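# Patterns I have lived with

*Fultbridge, January 10, 2023*

I have a weakness for surfaces pretending to be something else. Marble that wipes down with a damp cloth, planks that arrive in a tube, tiles that come up at one corner every April when the sun gets round to them. My sister-in-law calls it a condition. I have 47 samples in a drawer, and the drawer is lined, naturally, with a sample.

This page is where the patterns go once I've spent enough time looking at them to have an opinion. It is a small gallery with a lot of talking round the edges. Anyone hoping for plain magnolia should try one of the more respectable pages.

I sort everything by what it wants to be: stone, wood, garden or brick. Brick is the most ambitious of the lot. It wants you to believe in a bricklayer. Garden just wants you to like it, and I usually do, up to the third or fourth butterfly. The two are kept at opposite ends of the drawer at home, which only shows how little imagination I have.

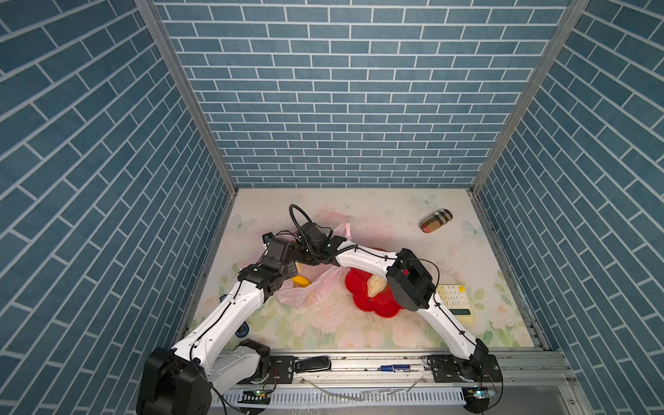 Brick is a stern thing to live with, and blue brick sterner still. My own stretch of it, in the back passage, took me 3 attempts and most of a bank holiday, and I still don't look at the corner by the meter. Corners are where brick gets found out, as the courses have to meet and mostly would prefer not to. Aluminium posts down both back corners are a very decent answer, and I'm annoyed not to have thought of it. As for slate blue walls over a floor of pink watercolour roses, I'd have said no in the shop. It's a bit like a tea party in an underpass, and I have come round to it completely.

Pale floors are another matter. I had a nearly white one from Hivberg for a year and it kept a full record of every slice of toast eaten in the house. Crumbs show up on roses too, petals or no petals. The pink plastic bag does at least match the flowers, which is more than I can say for anything I've ever left lying about.

**Notes for fellow sufferers**

- Running bond is the pattern to get if you're cutting round sockets. Herringbone will finish you off.
- Tomoana do offcuts by the bundle. You don't get to choose, and mine was all lemons.
- The Gonia adhesive holds beautifully for 30 minutes and then has a think about it.
- Thin white mortar lines make a small space look tidier. Thick ones make it look like a pub.
- Butterflies should go at the back, in the corners, and be faint. Anything bolder and guests try to shoo them.

Next up is cork, if I can get it to lie flat. It's currently under the atlas and both volumes of the dictionary, and winning.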